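Thongdee
Grasp planning and perception for wrist-camera grippers

Overview | What's in it | Glossy things | Getting it running | Requirements | Licences | Questions

Thongdee is the software that sits between your wrist camera and your gripper. It looks at what the camera sees, works out where the rims, edges and handles are, picks a place to hold on, and sends a path your arm can follow. It runs on one ordinary desktop machine with a decent graphics card, and it works with parallel two-finger grippers, whether they're bolted to an arm or carried in somebody's hand while you're gathering demonstrations.

We started writing it at Briltwood because we were fed up with re-teaching grasps every time a cup changed shape. Solène Gaillard had a planner that was very good at boxes, Rizwan Janjua had a rim finder that was very good at mugs and hopeless at everything else, and one long winter they stuck the two together. That first version crashed a lot. The idea was right, though, and most of what's in the current release still follows it: find the curve first, then ask what the fingers can do with it.

Version 8 is out now and we're really pleased with it. The rim finder has been rewritten from top to bottom, the planner is far quicker to give up on bad ideas, and the replay tool finally has a proper timeline (you did ask!).

What's in it

Rim and edge finder. Takes plain colour frames and returns curves in the gripper's own coordinates. It's happy with a rim that is only partly in view, and it copes when a fingertip is covering a piece of it. You get a confidence value for every stretch of the curve, so the planner can steer clear of the bits it isn't sure of.

Grasp planner. Give it your finger shape, your opening width and the curves, and it hands back a ranked list of grasps. Each one comes with an approach direction, a closing distance and a short plain-text note on why it scored as it did. We use those notes all day long. "Left pad would touch plate before rim" is a much nicer thing to read than a number.

Pad profiles. Soft pads squash, wear and fray, and a planner that thinks they're perfect blocks will be wrong by a few millimetres on every close. A pad profile is a small text file that says how thick each pad is, how much it gives, and where it sits on the finger. You can keep as many as you like and swap between them without restarting.

Replay. Scrub through a recorded session frame by frame with the curves, the chosen grasp and the rejected grasps drawn on top. You can change a setting at any frame and plan again from there, which makes it the best place to tune things. Tatsuya Hosoda wrote nearly all of it and still answers the bug reports himself.

Bridge. A thin layer that talks to your arm's controller. It sends waypoints and a finger width, and listens for joint positions and stop signals. If your controller can take a stream of joint targets over a network socket, the bridge can very likely drive it with a bit of setup.

Glossy things

Glazed crockery is where a lot of perception software comes unstuck, so we've put more hours into it than anything else. A shiny bowl has bright patches that shift as the camera moves, and a simple edge finder will cheerfully follow them down the inside wall as if they were the lip. Put the bowl on a plate and you've got another long curve close by, again with reflections on it, and now the software has to decide which one belongs to the thing you want to pick up.

Thongdee deals with it by comparing each curve over a short run of frames. A real rim stays where it should when the camera moves; a reflection slides. Curves that slide get marked down, and the ones left are sorted into stacks, so a bowl and the plate under it come back as two objects with a known order. The planner then knows it can't push the fingers down past the rim as far as it likes. There's a plate in the way.

The view below is the sort the rim finder works from: a pale green glazed bowl on a white plate, with a dark pad on either side and highlights curving along the inside wall. The bowl has a slightly paler band at its lip, and a change of tone like that is a great help to the finder. The thin dark line round the plate gives it a second curve to sort out.

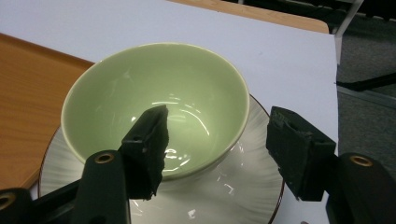 Getting it running

1. Install the package and start the desktop app. It will ask for a camera and a gripper. Pick "none" for the gripper if you only want to look at recordings to begin with.

2. Calibrate the camera. Print the sheet that comes with the download, stick it to something flat, and move the camera around it until the bar fills up. The app wants 38 good views. Tilt it plenty, and get the sheet right into the corners.

3. Show it your fingers. Open and close the gripper slowly in front of a plain background while the app watches. It builds a mask for the fingers at each width so they won't be taken for part of an object later.

4. Make a pad profile. Start from the nearest one in the list and change the thickness to match yours. If your two pads are worn differently, give each its own value. The profile editor has a box for left and a box for right, and they don't have to agree.

5. Record a short session with one object. Something with a clear rim is a good first choice. Open it in Replay and check that the curves sit on the object all the way through.

6. Turn on the planner and step through the same recording. Read the notes beside the rejected grasps as well as the winning one. If they make sense to you, you're ready to connect the bridge.

7. Run slowly the first time, with your hand on the stop button. The bridge starts in slow mode and stays there until you change it in the settings file.

What's new in version 8

The rim finder now handles ovals seen from steep angles and no longer needs the full lip in view.

Stacked objects are on by default. In version 7 you had to switch them on for each recording.

The planner drops hopeless grasps early, and on our bench machine it gets through 200 candidates before the next frame arrives.

Replay has a timeline with markers, and you can jump from one rejected grasp to the next with the arrow keys.

Pad profiles can be exported and shared. Melahat Kurtuluş has put together a starter set covering foam, rubber and bare plastic tips.

Fixed: the finger mask went missing if the camera was unplugged and plugged back in.

Fixed: shiny screws and metal inserts on the gripper were sometimes picked up as small round objects. They're now included in the finger mask.

Known problems: clear glass is still hit and miss. So are very dark bowls on dark tables. We're working on both, and recordings that go wrong are hugely welcome.

Requirements

A 64-bit Linux machine. Windows works for Replay only.
16 GB of memory and a graphics card with at least 6 GB.
One colour camera fixed to the gripper. A depth camera can be added but isn't needed.
Disk space for recordings. They're large, so we'd set aside 500 GB if you plan to keep them.
A parallel two-finger gripper. Three-finger hands aren't supported yet.

Licences

Bench licence: one machine, all modules, a year of updates. This is what most small labs go for.

Site licence: as many machines as you like at one address, plus help with setting up the bridge. The workshop at Toletville and the kitchen-handling team at Drornonwood both run on this one.

Teaching licence: free for schools and colleges. It includes everything except the bridge, which can be added on request.

Every licence lets you read and change the planner's scoring rules. They're kept in a single file with comments, and we'd love you to poke about in it.

Questions

Can I use it without an arm?
Yes. Plenty of people use the finder and Replay with a hand-held gripper and never connect the bridge at all.

Do I need to train anything?
Not for bowls, cups, plates, pans, boxes and tins. For odd shapes there's a small training tool that works from your own recordings.

My pads are in a bit of a state. Does it matter?
Less than you'd think, as long as the profile matches them. Measure the thickness at the part that touches the object and leave the ragged edges out of it.

Will my version 7 recordings open?
They will. Replay converts them the first time and keeps the original next to the new file.

Where do I send a recording that went wrong?
Use the "Send this session" button in Replay. Parveen Dogar looks after the test set, and she'll write back to tell you whether it has gone in.

Page last updated 1/24/20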